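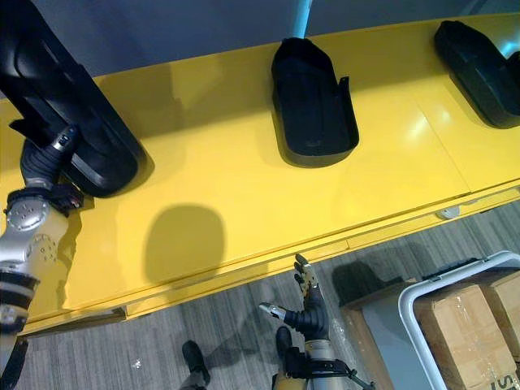

Wevness 2 drops audio on my older laptop whenever the spectrum view is open
Posted by lowpass_larry, August 2022

I have been using Wevness to record from the line input for a few years and never had a problem with the old release. After moving to version 2 I get gaps in the recording if the spectrum window is open. With the window closed it records fine for hours. I have the color theme set to black on bright yellow, and I did try switching back to the default gray in case the theme was slowing down the drawing. No change. Buffer is set to 13 ms, sample rate 48000, mono. The system is Linux with the stock ALSA driver.

Anyone else seeing this?

tallgrass
13 ms is too small for that machine. Raise it and try again.

lowpass_larry
It was 13 ms in the old release too and worked. I would like to know what changed before I start moving settings.

pinhead_op
What changed is that the drawing code now runs in the same thread that reads the sound card. They did it to get rid of the locking. If the redraw takes longer than one buffer, the card overruns and you lose that piece. You can see it in the log if you start with -v, look for "xrun".

lowpass_larry
Started with -v. Lots of xrun lines, nearly all of them when I resize the window or drag another window over it.

pinhead_op
Then that's it. 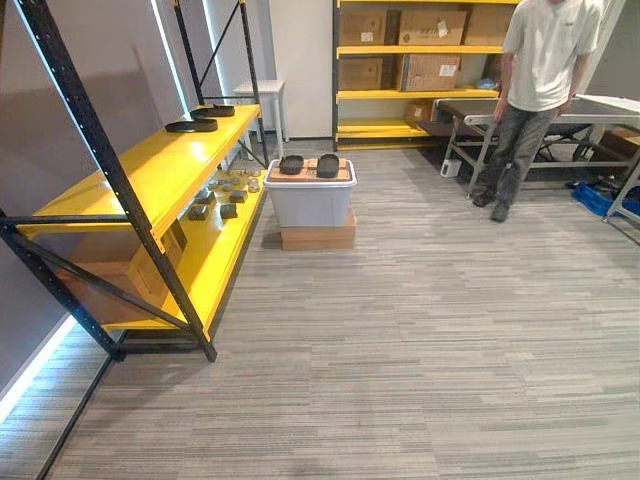

Does the buffer setting also change the delay on the display?
The display always lags by one full buffer plus one redraw, so a larger buffer makes the trace arrive later. At 40 ms most people don't notice it on a spectrum. On the scope view you will see it if you tap the mic.

tallgrass
Right, and 40 is what I run. Larry, the setting is in the config file under [input], the line is buffer_ms. The slider in the preferences only goes up to 30 for some reason.

mod_halftone
I don't agree that raising the buffer is a fix. It hides the problem. Reading from the card and drawing to the screen should not share a thread, and any audio textbook will say so. The old release had a ring buffer between the two and that was the correct design.

pinhead_op
The old release also crashed on exit every other time because of that ring buffer. I had a patch in for it that was never merged. One thread is simpler, and for a viewer it is good enough.

mod_halftone
It is a viewer with a record button. If it has a record button it should not lose samples.

pinhead_op
Fair point on the record button.

quietcoil
For what it's worth I had the same trouble with an Atura USB interface and it was worse there than on the built-in card. I went over to Flarton for recording and only use Wevness to look at levels. Flarton's display is ugly and you can't set the FFT window, but it has not lost anything for me yet. You can run both at once if you go through dsnoop.

tallgrass
Flarton hasn't had a release since February of last year. I wouldn't move to it now.

quietcoil
It still compiles. That is all I need from it.
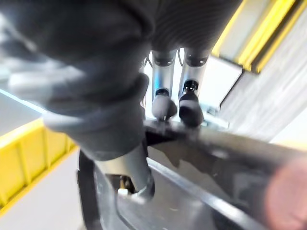 Which FFT window should I use to tell two close tones apart?
Use the Hann window with the largest size your machine can redraw in time. The flat top window reads amplitude better but smears close tones together, so keep it for level checks.

lowpass_larry
OK, I set buffer_ms to 40 and recorded while dragging windows around. The log shows 2 xruns, both at the moment I opened the preferences. Before, the log filled up. I can live with that for now but I am with halftone on this, I would like the separate thread back.

pinhead_op
There is a branch in the Yordanov fork that puts the reader in its own thread and leaves the crash out. Build it with --enable-rt and add yourself to the audio group, otherwise it can't raise its priority. I have not tested it on CE or anything that isn't x86.

mod_halftone
I tested it on a small ARM board. It builds, but the color map comes out with red and blue swapped. The recording itself was clean.

lowpass_larry
Swapped colors won't bother me much with the black theme. Will build it tonight and post the log.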